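Drerkside workshop's bed-making robot gets its hands on a pillow

Posted 23/01/2024

I've been going on about the two-armed machine at the Drerkside shared workshop for months now, so it's only fair that I report back properly. It has arms, it has grippers, and it has moved on to bedding!

For anyone who missed the earlier bits, this is the project a few of us started last winter after Joanne Bunting hurt her shoulder and found that the worst job in the house was making the bed. Not the hoovering, not the bins. The bed. She's a retired fitter and she's handy with a spanner, so of course her answer was to come down to the workshop and ask who fancied building something. I put my hand up, and that was my evenings gone.

We've called it Pendis, after the road the workshop is on (we did have a vote, and I lost). The money so far comes to £2,285, mostly out of our own pockets, plus what we made on the cake and tool sale. We'd set ourselves a limit of £3,000 and I'd like it written down somewhere that we are still under it. The biggest chunk went on the arms. The smallest went on a bag of cable clips that I'm fairly sure I've trodden on more of than we've used.

The early weeks were all folded towels on a workbench, and pretty dull to watch if you weren't the one holding the laptop. Towels are kind. They lie flat, they stay put and they don't have much of an opinion. A real bed is a different thing altogether, with layers sliding about on top of each other and soft stuff that changes shape the moment you touch it. So the job at the moment is pillows - pick one up by its edge, lift it, put it back down where it ought to go.

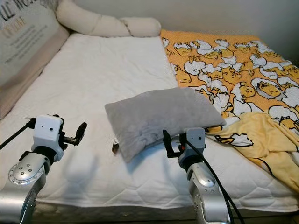 Pendis at work on the grey pillow, with the egg blanket alongside.

I should say that the egg blanket has become something of a favourite. It's orange, it's covered in dozy-looking yolks and it cheers me up every time I walk in. It's useful too, as busy patterns and plain ones give the software different sorts of trouble, and we want it to cope with whatever people have at home. Plain white on white was our worst one early on. It simply couldn't find where one thing stopped and the next began.

The grippers are Joanne's department. She's had them apart more times than I can remember and she's very particular about how hard they squeeze. Too gentle and the pillow slides away, too firm and you end up dragging half the bed along with it. She keeps all the settings in a red notebook, and we had logged 1,062 tries in it by the time I sat down to write this. Plenty of those were rubbish. There was one spell where it would pat a pillow very tenderly and then go back to its starting position looking pleased with itself, having moved nothing at all.

The software is more my end, though "my end" mostly means changing one number and waiting to see what goes wrong. Tekin, the little firm two units along from us, let us have some time on their faster computer, which has made a massive difference. Training runs that used to go on all night are finished before I've had my tea. Thank you, Tekin, and sorry about the biscuits.

Speed is still the sore point. Joanne timed it against herself, bad shoulder and all, and beat it easily. She was delighted, and I was a bit less so. But it doesn't need to be quick for what she's after. If it can plod through the job while she's downstairs having breakfast, that'll do her nicely.

Next up is the corner of a duvet, which I'm dreading, and after that we'd like to have a go at pulling a blanket straight with both arms together. We've also been asked to take Pendis over to the Clendau makers' fair in February, so there's a trolley to build and a van to borrow before then. If you've got a van, or know somebody who has, do get in touch!

The workshop is open to visitors on the first evening of the month, and there are 4 spaces going for people who'd like to help out with the build. You don't need to know anything about robots. I certainly didn't. It would be handy if you're all right with a soldering iron, and we could do with someone who can sew, as one of our practice pillows has a split seam and I've been told my stitching isn't up to it.

Leave your name on the sheet by the kettle, or drop me a line through the workshop page.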